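로봇 동아리 지역 커뮤니티 도움말 > 학생 프로젝트 > 데이터 수집 및 촬영

제목: 거실 정리 과제에서 손목 카메라 영상의 활용 범위와 에피소드 선별 기준에 관하여 문의드립니다

Zoila Sotelo
작성일: 2025년 1월 17일
분류: 동아리 과제 / 손목 카메라 / 데이터 선별

안녕하십니까. 본인은 고등학교 로봇 동아리의 지도를 맡고 있으며, 현재 학생 여섯 명과 함께 Trokach 과제의 거실 부문을 준비하고 있습니다. 거실 부문은 로봇 팔이 소파와 그 주변에서 쿠션, 담요, 리모컨 등의 물품을 정해진 자리로 옮기는 과제이며, 제출물은 시연 데이터와 학습 결과 보고서로 구성됩니다. 대면 심사는 2월에 예정되어 있습니다.

저희 동아리는 지난 학기부터 원격 조작 방식으로 시연을 수집하여 왔으며, 현재까지 확보한 에피소드는 총 730건입니다. 이 가운데 쿠션을 옮기는 과제가 200건이고, 나머지는 담요 접기와 소형 물품 정리에 해당합니다. 영상은 고정 카메라 한 대와 손목 카메라 한 대로 기록하고 있습니다. 기록 프로그램은 Vesum을 사용하고, 관절 값과 영상의 시각 동기화는 학생들이 작성한 별도의 스크립트로 처리합니다.

문의드리고자 하는 사항은 다음과 같습니다.

첫째, 손목 카메라 영상에서 로봇 자체의 구조물이 화면의 상당 부분을 차지하는 경우 해당 에피소드를 제외하여야 하는지 여부입니다. 학생들 사이에서도 의견이 나뉘어 있습니다. 한쪽은 물체가 보이지 않는 구간이 길면 학습에 방해가 된다고 주장하고, 다른 한쪽은 카메라의 장착 위치가 일정하다면 문제가 없다고 주장합니다.

둘째, 제외 기준을 두어야 한다면 그 기준을 에피소드 단위로 정할 것인지, 구간 단위로 정할 것인지 알고 싶습니다. 학생 한 명이 시험 삼아 육안으로 분류한 결과, 쿠션 과제에서 37건이 '판단 보류'로 남았습니다. 판단 보류 항목은 대부분 로봇 팔이 좌석 가까이로 내려온 구간을 포함하고 있습니다.

셋째, 카메라의 장착 각도를 지금 변경하는 것이 타당한지에 대해서도 의견을 구합니다. 변경할 경우 기존 자료와 새 자료가 섞이게 되므로 쉽게 결정하지 못하고 있습니다.

참고로 말씀드리면, 과제 안내서에는 "작업 대상이 충분히 관찰될 것"이라고만 기재되어 있으며 구체적인 비율은 명시되어 있지 않습니다. 주관처에 문의하였으나 아직 회신을 받지 못하였습니다. 판단 보류로 분류된 자료와 유사한 화면을 한 장 첨부하오니 검토하여 주시면 감사하겠습니다. 청록색 쿠션이 오른쪽에 일부만 보이고, 위쪽과 가운데 오른편은 로봇의 검은 부품이 차지하고 있습니다.

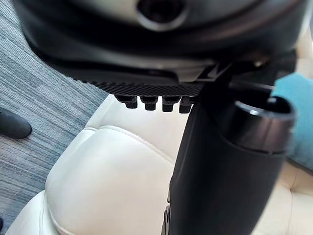 답변 2개 / 정렬: 추천순

Kwok-wai Hsieh
추천 117 / 작성자가 채택한 답변

저는 대학 연합 동아리에서 두 해 동안 유사한 과제의 자료 관리를 담당하였습니다. 문의하신 순서에 따라 말씀드리겠습니다.

로봇 구조물이 화면에 보인다는 사실만으로 에피소드를 제외하실 필요는 없습니다. 손목 카메라는 로봇과 함께 움직이므로, 손목의 덮개처럼 카메라와 상대 위치가 고정된 부분은 모든 프레임에서 거의 같은 자리에 나타납니다. 학습 모델은 이러한 고정 영역을 비교적 쉽게 무시합니다. 주의하셔야 할 것은 학습에 사용한 자료와 실제 시연 시의 화면에서 구조물의 위치가 서로 달라지는 경우입니다. 브래킷의 나사가 풀려 카메라가 조금씩 기울어지는 일은 학생 동아리에서 매우 흔하게 발생합니다.

올려 주신 화면을 보면 로봇 부품이 차지하는 면적이 크기는 하나, 크림색 좌석의 박음질 선과 왼쪽의 줄무늬 카펫은 식별할 수 있습니다. 좌석과 바닥의 경계가 남아 있으므로 손목의 대략적인 자세를 추정하는 데에는 쓸모가 있는 화면이라고 판단합니다. 다만 쿠션은 원통형 부품과 그 고리에 일부 가려져 있어, 이 화면 한 장만으로 쿠션의 전체 윤곽을 파악하기는 어렵습니다. 같은 시점의 고정 카메라 영상에서 쿠션이 보이는지 반드시 함께 확인하시기 바랍니다.

기준은 구간 단위로 두실 것을 권합니다. 저희 동아리에서 적용한 절차를 옮겨 적습니다.

1. 각 에피소드를 접근, 접촉, 이동, 해제의 네 구간으로 나눕니다.
2. 접근 구간에서는 두 카메라 중 적어도 하나에 대상 물체의 윤곽이 보여야 합니다.
3. 접촉 구간에서는 손목 카메라의 가림을 허용하되, 관절 값과 그리퍼 값에 누락이 없어야 합니다.
4. 이동 구간에서는 고정 카메라를 우선하여 판정합니다.
5. 두 카메라 모두에서 대상이 사라진 상태가 한 구간 전체에 걸쳐 지속되면 해당 에피소드를 별도 폴더로 옮깁니다. 삭제하지는 않습니다.
6. 판정자는 두 명으로 하고, 의견이 다를 때에는 세 번째 학생이 결정합니다.

위 절차를 적용하시면 판단 보류 항목의 상당수는 다시 분류될 것으로 예상합니다. 판정 결과와 판정자의 이름을 표로 남겨 두시면 보고서의 자료 관리 항목을 작성하실 때 그대로 사용하실 수 있습니다.

카메라 각도에 관하여는, 심사가 2월이라면 변경하지 않으시는 편이 안전합니다. 부득이 변경하셔야 한다면 변경 전후의 자료를 폴더 이름에서 구분하시고, 새 각도로 수집한 자료만으로 최소 한 번은 따로 학습하여 비교하시기 바랍니다. 브래킷과 덮개가 만나는 자리에 유성 펜으로 기준선을 그어 두면 매 수집일마다 위치를 확인하기 쉽습니다.

 댓글 - Zoila Sotelo
 상세한 답변에 감사드립니다. 구간별 기준을 학생 회의에 상정하여 그대로 채택하기로 하였습니다. 한 가지 여쭙겠습니다. 접근 구간과 접촉 구간의 경계는 어떻게 정하셨는지요. 저희는 그리퍼 값이 처음 변하는 시점을 고려하고 있습니다.

 댓글 - Kwok-wai Hsieh
 그 방법도 무방합니다. 다만 조작자에 따라 접근 도중에 그리퍼를 미리 벌리는 습관이 있으므로, 처음 변하는 시점보다는 닫히기 시작하는 시점을 쓰시는 것이 좋습니다.

 댓글 - Nelly Chávez
 저희 동아리도 닫힘 시작 시점을 사용합니다. 담요 과제에서는 잡기 동작이 여러 번 반복되므로 첫 번째 닫힘만 기준으로 삼았습니다.

Eusebio Marulanda
추천 4

화면의 절반 이상이 가려진 자료는 모두 제외하시는 것이 간단합니다. 저희는 Pruitt 카메라로 교체한 뒤 이 문제로 고민한 적이 없습니다. 시야각이 넓은 제품을 구입하시기 바랍니다. 밝은 색 소파는 노출이 맞지 않을 수 있으므로 어두운 색 천을 씌우는 방법도 있습니다.

 댓글 - Eliécer Cárdenas
 절반이라는 기준의 근거를 제시하여 주시면 감사하겠습니다. 또한 수집 도중에 소파에 천을 씌우면 앞서 모은 자료와 배경이 달라집니다. 이미 730건을 확보한 동아리에 권하기에는 적절하지 않은 방법으로 보입니다.

 댓글 - Eusebio Marulanda
 근거 자료는 없으며 저희 동아리의 내부 기준입니다. 천에 관한 부분은 새로 수집을 시작하는 경우에 한정하여 참고하시기 바랍니다.

 댓글 - Zoila Sotelo
 의견에 감사드립니다. 금년도 예산은 Skultent 부품 구입에 이미 배정되어 있어 카메라 교체는 다음 학기에 검토하겠습니다.

관련 글
손목 카메라 브래킷의 풀림 방지 방법
Vesum 기록 파일에서 시각이 어긋날 때의 점검 순서
담요 접기 과제의 성공 판정 기준 공유
학생 판정자 간 의견 불일치 기록 양식

본 게시글은 채택된 답변이 있으나 추가 답변을 등록할 수 있습니다. 답변을 등록하시려면 로그인하여 주시기 바랍니다.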